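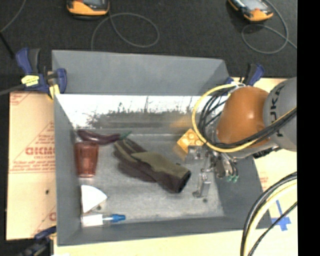

**Clotley Visitor Desk**, booking support

**Ticket 1305: Marnevent day trip, wrong ferry time on vouchers**

Opened 12/03/2018. Priority: medium. Status: waiting on supplier.

**Problem**
Guests booking the Marnevent island day trip through Zavis get a voucher with an 11 am sailing. The boat leaves at 10.30. Two couples missed it and had to wait for the afternoon crossing, which left them an hour at the lighthouse before the last boat back.

**Checked so far**
- Trip page on our site: correct time.
- Confirmation email: correct time.
- PDF voucher: wrong. It still has the winter timetable, which ended in February.
- Cleared the voucher cache and made a new test booking. Same result.
- Bookings made at the desk print correctly, so the fault is only on the Zavis side.

**Affected**
242 vouchers already sent. List exported and attached.

**Workaround**
Corrected time emailed to everyone on the list. Notice put up at the Hamdy car park, by the ticket hut. Desk staff to ring anyone travelling this week who hasn't replied.

**Update**
Zavis say the voucher template has its own timetable field and they will change it overnight. Retest in the morning with one adult and one family booking. Leave open until both print 10.30.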